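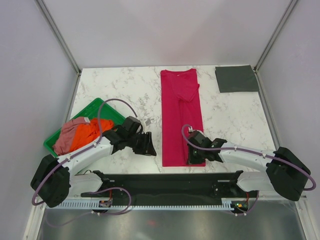
The carburettor that came back from Traltitz

When Kazimír Murín opened the bonnet of his estate car for me, the first thing I noticed was the smell. It was old petrol, the kind which has stood in a float chamber for some years and turned to varnish. He apologised for it twice. The car had been in a barn near Trurton since his uncle stopped driving, and the engine, a small four-cylinder with one twin-choke carburettor, had not run in all that time.

I had come to write about the whole car, but we spent most of the Saturday on this one part. I think it was the right decision. Many owners who write to us say the same thing: the body is finished, the brakes are new, the seats are at the trimmer, and the engine still does not idle.

Murín learned his trade on agricultural pumps and came to cars late. He works slowly and puts each screw into a tray with the same shape as the part it came from, drawn with a pencil on cardboard. "If I have one screw left at the end, I take everything apart again," he told me. He has done so with this carburettor once already.

What was wrong

The list was long but not unusual. The accelerator pump diaphragm was hard as a biscuit. The needle valve did not close, so the float chamber filled until petrol ran down the outside of the manifold. The choke flap was moving, but only after some persuasion. All of this one can repair at a kitchen table with a kit.

The throttle spindle was another matter. In the body of this carburettor the spindle runs directly in the metal, without bushes, and after enough years the holes become oval. Then air comes in beside the spindle, the mixture at idle is too weak, and the owner turns the mixture screw out and out until it has no more effect. Murín showed me the play with his thumb. I could hear it click.

For such work the body has to be bored and fitted with bushes, and the boring must be exactly in line, otherwise the throttle plates will stick. Murín does not have the machine for it. He sent the body to Romana Šťastný, who has a workshop in Traltitz in the rooms of a former dairy and takes in carburettors from several countries. It was gone from the end of the summer until November.

A visit to the dairy

I drove to Traltitz myself a few weeks later, as I wanted to see the boring. Šťastný fixes the body on a plate which she made herself, one plate for each type of carburettor, and checks it with a dial gauge before the cutter touches anything. The checking took most of the morning. The cutting was over before I had finished my tea.

She presses in bronze bushes and reams them together, both sides in one pass. After this the spindle goes in dry and has to turn by its own weight with the lever on. If it does not, she starts again with new bushes. The price for a twin-choke body is 157 with the spindle included, or 287 when she also supplies new throttle plates, cleans all channels and sets the floats. Murín paid the lower price and did the rest at home. He regrets it a little, because one of his old plates had a worn edge and he had to order a new one from her anyway.

I asked her what mistake she sees most often. She did not have to think. People drill out the jets, she said. They read somewhere that modern petrol needs a richer mixture, they take the smallest drill they own, and the jet is finished. A drill leaves a rough hole, and a rough hole does not flow like a smooth one of the same size. She keeps a glass jar of such jets on the window sill. The second mistake is blasting the body with sand. The grains stay in the channels and come out on the motorway.

Kits, good and less good

Overhaul kits for this family of carburettors are still sold. Murín has tried two. The first came from a market stall, in a bag without a name, and the gasket for the top cover covered one air hole completely. He found it only by laying the gasket on the old one against the light. The second came from Fosier, and everything in it was correct except one fibre washer, which was too thick under the fuel union. He replaced it with copper.

My own advice would be to buy the kit by the number stamped on the carburettor body, and not by the car. Many of these cars have received a different carburettor during their life. On Murín's car the number belonged to a van engine of the same size, with a larger main jet on the second choke. His uncle must have fitted it, or the man before his uncle. It explains the fuel consumption that the family always complained about.

The jets for the correct version he got from Nicholas, a breaker's yard on the old road out of Trurton where one may still walk between the cars with one's own tools. It costs nothing to look and very little to buy. One should bring gloves.

Putting it back

The insulating block between the carburettor and manifold deserves more attention than it gets. Ours was bent, which is common when the nuts have been pulled too tight. Murín laid a sheet of fine wet-and-dry paper, 400 grade, on a piece of window glass and rubbed the block in slow figures of eight until the whole face was the same colour. The flange of the carburettor got the same treatment. Then new gaskets on both sides, no sealing paste, and the 4 nuts tightened crosswise in small steps.

He filled the float chamber by hand through the vent, with a syringe, to save the battery. The engine fired on the second attempt, stopped, and then ran. For the first minutes it was too fast and a bit rough. When it was warm he turned the idle screw down, then the mixture screw in until the engine began to stumble, and half a turn back out. He repeated both adjustments three times, always in this order – speed first, mixture after.

The idle is now steady enough to put a cup of coffee on the air cleaner, and he did. There remains a flat spot when one opens the throttle quickly from low speed. Murín suspects the pump jet, Šťastný suspects the ignition advance, and they have been writing to each other about it since. The distributor comes out next.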